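Session 4 handout: teaching a two-arm table to handle cloth
Evening build course, Sillside shared workshop

Hi all! These are my notes from last time, cleaned up a little, plus the stuff I ran out of time for (sorry, we spent forever on clamps). If you missed it, read this before you touch your own build, then come find me at 6 and I'll catch you up.

Where we left off: everybody has a frame, everybody has two arms that home without complaining, and most of you have a wrist that turns the way you asked it to. So now we get to the fun part, which is asking those arms to do something with cloth. I love cloth. Cloth is awful. A block stays a block when you bump it, but a napkin turns into a new shape every time you breathe near it, and your nice tidy model of the world goes right out the window.

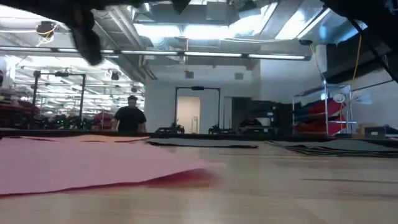 Edges are what I want you thinking about this week. When you grab a sheet from the top, the finger mostly slides or bunches things up, and then you've got a lump. What you want is a spot where the fabric has already come away from the wood a bit, like the pink cloth does near its point, where you can see the darker red underneath. I call that a free lip. If you have one, go for it! Come in low and nearly level, close slowly, lift straight up before you pull sideways. If you don't have one, you'll need to make one, and the easiest way I know is a pinch: both fingertips down about a thumb's width apart, light pressure, then close so a little ridge pops up between them. Hanyu Tang got this going on a dish towel with leftover foam tape on the fingertips, and I've been copying it ever since.

Settings I used in the demo, so you don't have to squint at your notes:

Approach speed: 14 percent of max
Closing speed: 11 percent of max
Hold before lift: 600 milliseconds
Saved routine: number 2213 in the class folder

Please don't crank up the closing speed. I know it looks painfully slow. Get it working slow, save a copy, and then go wild with the copy.

Next thing is layout, and I'm going to nag. Decide where each piece of fabric lives before you write a single move. Give each arm its own side of the table, and leave a stretch of bare wood in the middle where they're allowed to meet (one at a time, please). With the orange and pink sheets over on the left and the dark gray one over on the right, there's a good wide area of wood between them, and that's your handoff zone. Keep your cloths flat to start with. Folding from a crumpled start is session 6, and we'll all be grumpy that night, so bring snacks.

Also cables! Leave enough slack for the elbow to bend all the way, then move the arm by hand through its whole reach with the power off and watch where the loop goes. If it drags over your fabric, re-route it. I lost a whole evening in October to a loop that kept sweeping my cloth half an inch to the left, and I blamed the code the entire time. 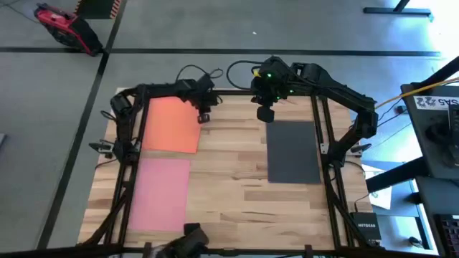

Violeta Farías wrote in after class that she'd skip the shared middle zone completely at first and just let one arm do every fold while the other one sits parked, because two arms doubled her bugs and she couldn't tell which side was at fault. I think that's a fine way to go, and if you're on the Hrubý controller I'd even say do it her way for the first week. Just park the spare arm high and well back so you don't clip it on a long reach.

Homework for next time:

Pick up one flat sheet by a free lip and set it back down, 11 times in a row. Write down every miss and what the finger touched first.
Same thing with the pinch.
Sketch your table with each arm's side and the handoff zone marked. Pencil is fine.

Foam tape is in the Skellham drawer, bottom left. Take a strip, leave the roll!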